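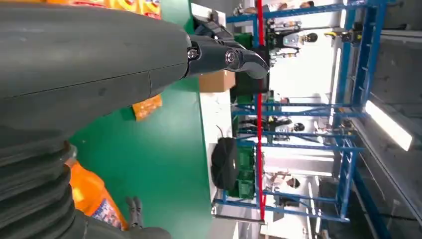 Bay at Ilwood, green table side. A bottle, a small packet, and a lot going on behind.

I got the job at Ilwood because I have steady hands. I used to ice cakes, and before that I did nails for a bit, and when the woman at the agency asked if I could sit still for long stretches I said try me. She did, and on July 2, 2019 I was given a lanyard, a locker with somebody else's jumper in it, and a robot called Marty.

Marty doesn't talk. I'd better say that now in case you're hoping. Marty has two arms and goes where I go, or where I go slightly later (there's a lag, you get used to it, a bit like ringing your auntie in Australia). I put the controls on and pick up a bottle, and Marty picks up a bottle. That's one. Plalludska, who were paying for all this, wanted 3,000.

"Three thousand bottles?" I said.

"Three thousand goes," said Renato. "It's the same few bottles."

Renato Sarmiento had the chair at the table. His job was putting the bottles back. I'd lift one, move it, let go, and he'd lean across and lay it down again a bit differently, because if it's always in the same spot Marty only learns the spot. I thought I had the hard job until I watched him do a full morning of it. Lean, place, sit back. Lean, place, sit back. He had opinions about it too! He'd lay one with its cap pointing at me and raise his eyebrows, as if to say, go on then.
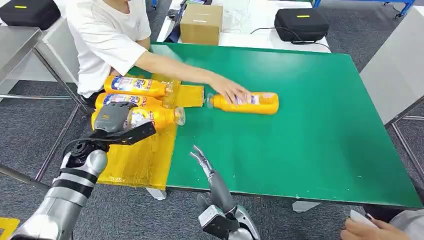

Renato with his hand on one, the others waiting on the yellow plastic.

The first week I was dreadful. I squeezed too hard, I squeezed too soft, I knocked one clean off the table and it rolled under a workbench and we both just looked at each other. Zadix, who wrote the software, had a screen that went green for a good go and grey for one they'd throw away, and I had so much grey I started to take it personally. You could do 500 in a week if you were any good. I did nowhere near that.

"You're thinking about your fingers," Renato said.

"They're the bit doing it."

"When you make tea, do you think about your fingers?"

I told him I do when I'm holding the kettle, but I went home and made tea and he was right, the annoying man. So the next day I thought about the bottle instead. Where its weight was, which end wanted to dip. And it was better, quite a lot better, and by the Friday I had a run of green so long that I wouldn't get up for lunch in case I broke it.

What I hadn't reckoned on was that it all gets kept. Every go. I have a habit (my mum has it too) of giving a thing a tiny turn before I set it down, just a nudge, so the label's facing out. I didn't know I was doing it. On the cakes it was so the nicest bit faced the window. I must have done it every single time, hundreds and hundreds of little nudges, and nobody at Zadix said a word.

Then in August they let Marty have a try without me.

I took the controls off and stood back with my arms folded so I wouldn't join in. It felt like the school gate. Renato put a bottle down, cap towards me out of habit, and sat back. Marty's arm came over, slower than I'd have gone, and sort of hung there, and I was saying come on, come on under my breath. The fingers closed. Up it came, big and orange under the lights, and Renato started talking to it the way you'd talk to a horse.
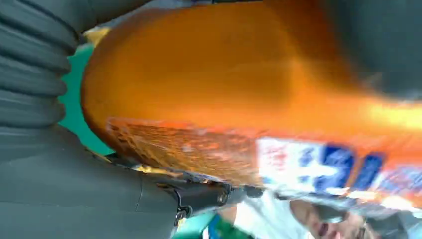

"Easy," he was saying. "Easy, easy, you've got it."

It carried the bottle across and lowered it, and I waited for it to let go. It didn't. It stopped, and gave the bottle a tiny turn. Then it let go.

The lad from Zadix frowned at his screen. "What was that? Is that a fault?"

Renato looked at me. I looked at the ceiling.

"It's not a fault," I said. "It's so you can see the label."

He asked whether I wanted it taken out. They could do that, he said, go back through and trim the ends off, it'd take them 2 days. I said I'd have to think about it. Then I rang my mum from the car park and tried to explain, and she said well of course, love, which way else would you put it down?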